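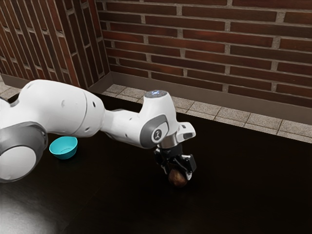

Mal-soon Ji wrote that going back to college at an age when one's knees make more noise than one's children was "the second silliest thing I ever did, and the first I'd do again". The remark opens her essay on the mature student, a term used in British and Irish higher education for anyone who begins a first degree some years after leaving school. The usual threshold is 21 at the start of the course, an age at which few people have been called mature by anyone else.

Terminology

Usage varies between countries. North American colleges tend to prefer "adult learner" or "non-traditional student", the latter suggesting that tradition was settled by eighteen-year-olds. At Vasesside College the official phrase was for a time "returning learner", dropped when it was noticed that many of those concerned had never been there before.

Admission

Entry requirements are often more flexible than for school leavers. Work experience, a portfolio or an access course may be accepted in place of recent exam results. Vasesside asks for a personal statement of 900 words, in which applicants explain what they have been doing since school. Ji recalled that hers came to 40 words at the first attempt and that the rest was "padding, much of it about the shop".

Access courses normally take a year full time. They cover essay writing, basic statistics and referencing, this last being the part most often remembered with bitterness.

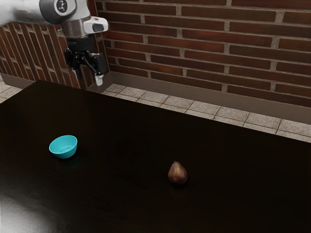

Robotic arm above a dark tabletop (computer rendering).

Study and family life

Mature students are more likely than younger ones to study part time, to live at home and to do the reading. Evening teaching suits many of them, though it suits bus timetables less well. The Karakaya Bursary, open to parents at Vasesside, pays towards childcare during term but stops in August, a month in which children continue to exist.

Parents and their grown-up children sometimes enrol at the same institution. Vasesside had 7 such pairs in one intake, two of them on the same course. Seating arrangements were left to the families.

Support

Many colleges run a mature students' society. The one at Vasesside, named Gestia after a misprint on its first poster, meets in the library café and holds a welcome evening on 7th September, finishing early by general agreement. It has more than 11 regular members and a long-running dispute over the kettle.

Clorko, the college's online timetable, is covered in a separate induction session. Attendance is optional for school leavers and "warmly encouraged" for everyone else.

See also

Access course
Lifelong learning
Part-time study
Student finance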